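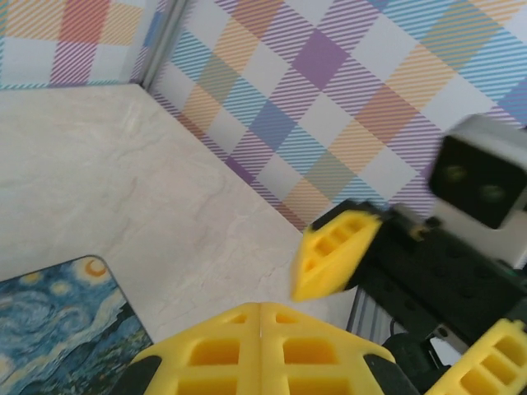
Marble-look top, plaid wallpaper. Still like it.

June 16, 2025

Ok quick one, dinner is in the oven and I have maybe ten minutes.

Moving update. We signed for the place on Lavoie. 775 a month more than I wanted to spend, no wait, 775 total for my half, which is 40 more than the old place. Can live with that. Lease runs out in December and I refuse to think about December.

Things I have learned so far. Boxes from the grocery store are free but they smell like onions. The ones from Wudico cost money and the bottoms hold. I bought 40. Used all of them on books and kitchen stuff, went back, they were out. So the winter coats came over in trash bags like always.

The movers wanted 200 up front and another 100 for the stairs. It's one flight! Paid it anyway. My back is not what it was. They were fast, I'll give them that — done before lunch, one scratched bookcase, nothing broken except a mug I never liked.

Internet still not on. Stostine says the line is active, the little light says otherwise. Called twice. Second person was nice and told me to unplug it, which I had done, then I did it again while she waited. Nothing. Typing this on my phone so forgive teh typos.

Good stuff: water pressure. Real water pressure. Also a window over the sink, and the bakery down on Grirnemell opens at six. I have been there every morning, this has to stop. The cheese rolls though.

Bad stuff: upstairs has a treadmill. Or a horse. Closet doors come off the track if you look at them. No hooks anywhere, who builds a bathroom without one single hook.

Still to do — change the address at the bank, find the can opener, curtains for the bedroom becuase the street light is brutal. If anyone has a cheap curtain source leave a comment. Blackout, not fussy about color.

Timer's going. More when the internet works.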